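Forums > Manipulation > End Effectors > Handheld gripper pads: dotted vs smooth

14 replies

lrakena
Comparing two pad sets on the Gamik handheld before we order for both units. Set A is smooth silicone. Set B is the molded pad with the raised dots. Same housing, same wrist camera, same fisheye lens. I ran 30 picks per set on pouches, cable ends and a deck of cards. B dropped 6 fewer than A, nearly all of the difference on pouches. No difference on the cards.

tolbert_m
What closing force? A smooth pad at low force will lose to anything.

lrakena
It's a trigger linkage, so whatever the operator's finger gives it. No load cell on this version. View from the wrist camera with set B on: 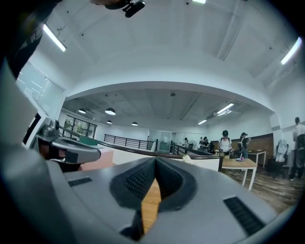 Lens choice is the part I would like opinions on. The wide one keeps the object in view right up to contact, and it also picks up the other hand early in two-handed work. Cost is pixels. The pads meet in a V at the center and you can still resolve the dot grid on them, but the housing fills the whole bottom and comes up both sides, and the far end of the office past the black railing is very small. Lachlan in our Iltulstead office wants to go to a 70 degree lens and crop nothing.

pinion_drift
Don't. With 70 you lose the second gripper on the left completely, and your tracking gets fewer fixed features. Ceiling lights and railings are useful to SLAM even when they look like clutter.

tolbert_m
Disagree on the lights. Long fluorescent fixtures blow out at fixed exposure and the track slides along them. We had drift on a Pomare rig until we masked the ceiling.

pinion_drift
Was that rolling shutter?

tolbert_m
Yes. Doltesero board, 40 fps.

pinion_drift
Then I would look at the shutter before the mask.

lrakena
Ours is global shutter. I can mask the top and the housing and rerun the same recordings both ways. Does anyone have wear data on the dotted pads? Mine are new.

hexbolt
Ours went flat at the tips first. Rotate them left to right when you clean them and order spares with the first batch.

3 shares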